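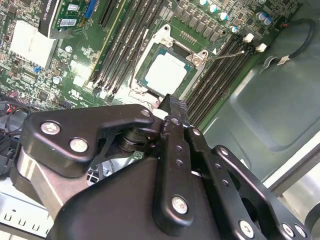
Wanted: bench hands for desktop teardown, Natby workshop

Every refurbisher says its machines are "fully tested." We doubt it, and we'd like to hire people who doubt it too. Gradis needs 6 part-timers to open old desktops, check sockets and memory slots, and write down what they find - including when it's bad news.

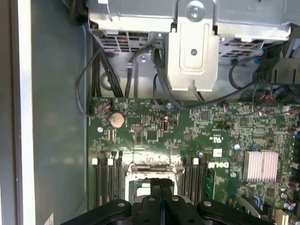
Drive cage, cabling and coin-cell battery in an open desktop case.

Certificates don't impress us much. Tell us about a board you gave up on. Shifts run 13 hours a week, starting in February. No "rock stars," please.

Write to Josefien Dekker or Sang Trình at the Natby front desk by October 21, 2019. Resumes over one page go unread.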